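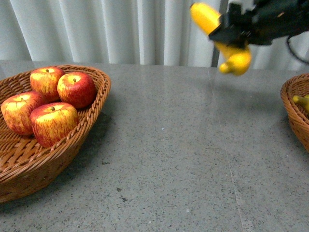 Gripper sags when it holds the banana, fine with nothing in it

Posted in Arms & Grippers by Hendadness

Hi all! I've got a small arm set up to sort fruit between two wicker baskets on a granite top, apples on the left and bananas on the right. The fingers close on the banana around the middle and it lifts okay, but by the time the arm is over the right basket the whole gripper has rolled a few degrees and the low tip of the banana catches the rim. Maybe one run in 6 it knocks the basket sideways and then every drop after that is off.

Empty, it goes to the same spot every time. I redid the zero on the wrist in May and it helped for a while. The counter says 1476 cycles since then. Do I need a new wrist motor, or is this something I can fix with a hex key? I'd rather not take the arm down, it was a pain to get level the first time.

Skudard
Don't buy a motor yet! Mine did this and it was the screws between the bracket and the gripper housing. With the power off, hold the arm just above the wrist with one hand and try to twist the fingers with the other. If you feel a little click before it gets stiff, that's your play. Take the screws out one at a time, clean off the old threadlocker, put a small drop of the medium stuff on and snug them back up in a cross pattern. Leave it overnight before you run it.

Also check the cable while you're there. If the loop is too short it pulls on the housing when the wrist turns — I gave mine another 3 inches of slack and re-tied it further up. Then do your zero again, with the banana in the fingers this time.

Van Beek
could be the motor

Skollus
Agree with Skudard on the screws, but I'd grip closer to the heavy end too. A curved fruit wants to swing, and the middle by eye isn't always where it balances. Try moving the grip point a bit at a time and watch the tip. I'd also raise the drop height so it clears the rim, and put tape marks on the granite so you can set the baskets back where they belong. I ran 77 picks after doing that and the basket stayed put.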